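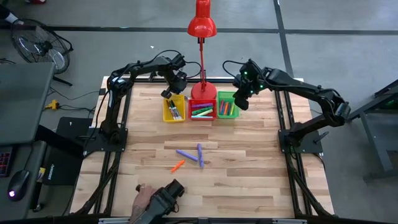 Two-arm sorting station

A two-arm sorting station is a workplace at which a pair of robot arms, fixed to opposite sides of one table, pick up small loose goods and place them in bins. Stations of this kind are used in packing rooms, returns departments and firms that make up sets of mixed articles, such as stationery and craft packs. The arms may run on their own, or they may be guided by a person holding a hand controller. Most workplaces use both methods, and the share between them changes as the work becomes settled.

The term is also used loosely for any bench with two arms. This article deals with stations for light goods and with their effect on the people employed alongside them.

Layout

The table is normally set in or on a metal frame, which carries the mounting plates for the arms. Fixing the arms to the frame keeps the table free for the goods and allows the top to be changed when it wears. Wooden tops are common in smaller firms, as they are cheap to replace and quieter than metal when something is dropped.

Bins stand where both grippers can reach them. For soft or brittle articles such as crayons, shallow bins are preferred to deep ones. Different bin colours help staff to check the work from a short distance. A lamp is often kept on or near the table, and its position is marked at many sites so that the light does not change between shifts.

Hand controllers are held in one or both hands and send the movement of the hand to an arm. Some have the shape of the gripper itself, which new staff tend to find easier than a lever or joystick. A computer beside the table starts and stops the work and keeps a record of it.

Use at Ellton

One account of a changeover concerns the packing works at Ellton, operated by Seneo, a supplier of school and craft materials. Before the change, sets were made up by hand along a single bench. Returned sets were sorted at the same bench when time allowed, and often waited for weeks. The first station was installed in April and was used only for returned crayons and markers. It was supplied by Dravent, with control software from Daza.

The works employed 97 people at the time. The company gave a written undertaking that no post would be lost in the first year, and packers were asked whether they wished to train on the controllers. Training took place in paid hours. The first exercise was to place 200 loose crayons in the correct bins without using the free hand. The standard for passing was 184, and a trainee could repeat the exercise as often as needed.

Seneo at first planned to move the whole of the returns work to the station once it had handled 1000 sets. The plan was dropped after staff pointed out that damp, snapped or unwrapped articles still had to be picked out beforehand. A person now looks through each box before it is tipped on to the table. Returns are dealt with sooner than before, though the making up of new sets is still done largely by hand.

Changes to the work

The main change for staff is in the kind of movement the work calls for. Sorting by hand involves reaching and turning for most of a shift. Guiding an arm involves small movements of the wrist and fingers, and long periods of close attention. Packers at Ellton reported less shoulder pain after the change, but more tired eyes and stiffness in the thumb. Turns at the controller were shortened as a result, and staff now change places with those checking boxes.

Pace is a second matter. An arm guided by hand is slower than a practised packer, sometimes by a wide margin, and experienced staff often find this frustrating in the first weeks. Where pay includes a bonus for output, the old targets cannot be applied to the new work. At Ellton the bonus was replaced by a fixed addition to the hourly rate for those trained on the station. Some of the fastest packers were worse off under this arrangement and chose to remain on the bench.

The work can also be more solitary. A bench has people on both sides, while a station usually has one operator. Firms have dealt with this by placing two stations side by side or by keeping the checking table within talking distance.

New duties include cleaning the gripper fingers, looking over cables for wear and noting faults. In several workplaces these duties were added without any change in grade, and this has been a common cause of complaint.

Recorded movements

The movements made by an operator can be recorded and used to set up the arms to do the same task unaided. This raises the question of whether staff are helping to replace their own work. Agreements on the subject vary. Some allow recording only during set periods, with the operator told beforehand. Others provide a payment for recorded shifts. The Ellton agreement does both, and bars the use of recordings for judging the speed or conduct of a named employee.

Safety

Arms for light goods have limited force but can still trap a finger or strike the face of someone leaning over the table. Usual rules require long hair to be tied back and the arms to be stopped before anyone clears a jam. Rules on rings and other jewellery differ from site to site. Cables on the floor are a tripping hazard and are covered or routed under the frame at permanent stations.

Limitations

Thin round articles roll when touched and may be pushed away by the gripper. Crayons that lie close together are hard to separate, and two may be lifted at once. Wax left on the gripper fingers reduces grip and has to be wiped off. Articles of nearly the same colour are sorted less reliably in poor light, both by operators and by arms working alone.

See also

Bench packing
Hand controller
Job rotation
Returns handling

This page was last edited on October 13, 2026.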